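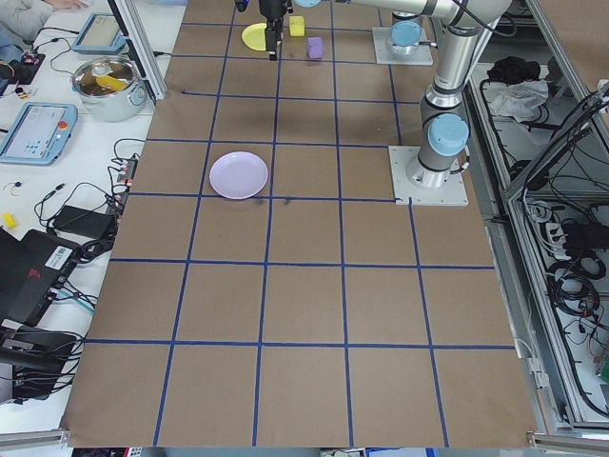 The arm table, taped up in squares, gripper over at the blocks end.

Workshop tips for the Sena club bench

Kristof Van Dijk asked me to get these down before the new lot start in September. Written in a rush between the end of club and the last bus so sorry for the state of it. Add your own at the bottom.

Covering the table

Brown paper, off the roll, shiny side down. Pull it tight and tape the long edges first, then the short ones. If it bubbles, leave it overnight, most of them go flat. Don't iron it. Someone tried.

Smudges on the paper: ordinary white rubber, dab, don't scrub. Scrubbing makes it furry and then the tape won't stick. Small marks we just leave. Change the whole sheet when it's torn or when the vision team moan.

Tape lines

Blue tape, the low tack sort. Mark both ends with a pencil, stretch a bit of string between them, lay the tape along the string. Press down with the back of a spoon. Do all the lengthways ones, then the crossways.

Old tape gone hard? Hairdryer on low, peel back on itself slowly. Any gum left over comes off the bare tabletop with a drop of cooking oil, wipe, then washing up liquid, then a dry cloth. Not on the paper obviously.

Squares get called by column then row, counted from the far left corner. Write it like that in the log. Team Tsao were doing it the other way round all spring and we lost an evening over it.

Plates, blocks, the pot

For the laying-the-table task we use kitchen things and blocks. Plain colours, no patterns. Charity shop is fine for plates but get flat ones with a bit of a rim, the gripper has only got two narrow fingers and wants something to hold.

- Wash everything before a run. Greasy plates slide.
- Dry properly, tea towel not kitchen roll (fluff).
- Plate skating about? Thin square of shelf liner underneath. Allowed under the Eltetley rules, I checked, page 11.
- Stainless pot: bicarb and a damp sponge for finger marks. Keep it on the side table when it isn't part of the task, and it's handy for spare bits.
- Yellow on brown paper reads fine. Pale purple is harder under the strip lights, so test that one first.

Cables

Worst job so do it little and often. Label BOTH ends, masking tape flag, biro. Velcro ties not cable ties, because you will want it undone in ten minutes. Coil over-under, ask if you don't know how, it takes a minute to learn.

Power strip goes where you can reach the switches without leaning over the arm. Nothing wet on the side table, tea included. Adapter bricks get warm, so don't bury them under cloths.

Cable running along the arm needs some slack at the joints. Move the arm slowly through the whole task by hand control first and watch the loop. If it goes tight anywhere stop and re-do it.

The pendants

Park them flat, screen up, red button facing you. Never under a laptop. Screens get a dry microfibre cloth only, no sprays. One person holds the pendant and that person is not chatting. Hands off the tabletop while it's moving, slow speed for anything new.

Logging runs

Sorna keep a sheet on the club laptop, everyone else copy it. Date, task, square, picked or dropped. They did 197 runs last term and dropped 81 of them, nearly all plates. Shelf liner came in after that. The target for the county round is 100 clean ones, no resets.

Packing up

Blocks in the tub, plates stacked with a cloth between. Arm to the home position, then power off, then laptops. Check base plate bolts with the hex key on the hook, snug, don't lean on it. Put teh key back on the hook.

Still need: more blue tape, shelf liner, a decent dustpan.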